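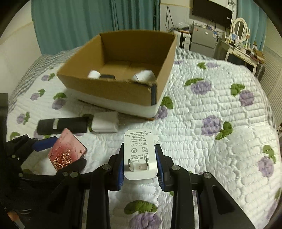
Want to get paid to tidy up your own stuff? I'm looking for people to join the winter round of Flendumico, our home recording project at Irach, and I'd love to hear from you even if you've never touched anything like this before.

So, the job. We mail you a pair of hand-held grippers with cameras on them, and you use them in place of your fingers to do ordinary things around the house. Pick up a phone charger, put it in a box, take it out again, put it somewhere else. Sort a drawer. Move the cards and cables and little bottles that pile up in everybody's bedroom (mine included!). Every time you do it, you're making one more example for a system that is learning to handle household objects, and it needs a LOT of them. Our target for this round is 2,000 finished recordings.

I want real homes, please. Don't buy anything and don't clean up for us. Patterned bedspreads are great, crowded dressers are great, and small flat things that are a pain to grab are the best of all. If you drop something, just pick it up and keep going — we keep the fumbles too.

What I need from you:

- 6 hours a week for 3 weeks, starting in December, at whatever times suit you
- two working hands and a bit of patience (the first hour feels clumsy, then it clicks)
- a surface you can work on, like a bed or a table
- an OK from anyone you live with, and no faces, mail or bank cards in view

You get paid by the hour, training included, and there's a bonus if you finish all three weeks. You can pick up your kit at our Dretby office or have it shipped, and the return label is in the case. If you're in the Thammasiri building, I'll bring it down to you myself.

We have 51 spots and I'm filling them as people write in. To apply, use the form on the Flendumico page and tell me which room you'd record in and what's lying around in there right now. A couple of lines is plenty — no resume!

Posted 10/30/22

51 shares
6 comments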